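Farah Sembiring receives me in her bedroom, and she apologizes that there is no better table in the apartment. For two years she has folded and stored clothes for other people under the name Luren, and she still tests every method at home, on her own bed.

"The bed is the right height," she says. "If you fold on the floor, your back will stop you before the clothes do."

We meet in October, when her customers begin to ask for their winter things. The padded garments are the most difficult, she explains, and many people make the same mistake with them. They press the air out with their arms, close the bag quickly and forget it until the cold comes back.

"I did this also," she admits. "In May I put away a coat very flat, very proud of myself. In autumn it looked like an old pancake."

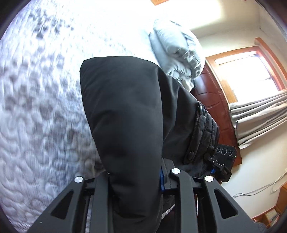 Now she closes the snaps before she folds anything. Straps and tabs should lie flat, she says, or they leave a mark on the smooth fabric. Then she folds the sides to the middle and rolls from the bottom, slowly, so that the air can leave by itself.

Dark clothes she prefers to handle near the window. "Black hides everything — dust, hair, a small hole. I want to find the hole in my room and not in the customer's wardrobe."

Her former teacher, Adelino Torres, hangs all padded clothes and does not fold them at all. Farah agrees that this is better, if you have the space.

"He has a big house in Vilela," she says. "My customers have one closet for two people. So we fold."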